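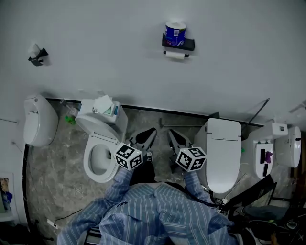
Restroom with wall-mounted paper holder.

Lakness Public Facilities Program
Interim Progress Report to the Bindach Fund
April 9, 2008

Reporting period and scope

This report covers the second funding period of the grant for improved sanitation in public buildings in Lakness and Rothe. It was prepared by Defne Baysal, program manager, with financial information supplied by Nga Nông.

Work completed

The survey of public buildings is finished. A total of 203 restrooms were inspected in the two districts, and the results have been entered in the program register. Repairs have been completed at 23 sites, mainly the replacement of valves, supply lines and worn floor drains. Two sites in Rothe were moved to the next period after the building owners asked for a change in the schedule.

Training

Cleaning and maintenance staff attended one-day courses at the Brirkero center. Attendance passed the target of 200 set out in the grant agreement. The written course guide has been revised to include a longer section on winter shutoff procedures.

Finances

Spending remains within the approved budget. Parts cost more than planned – chiefly copper fittings – and the difference was met from the reserve line. The Fund's approval is requested to carry the unspent travel allowance forward.

Next period

Repairs are planned at a further 30 sites. Work on the Rothe library will start once the water permit is issued. The final report will be submitted in July, together with the audited accounts.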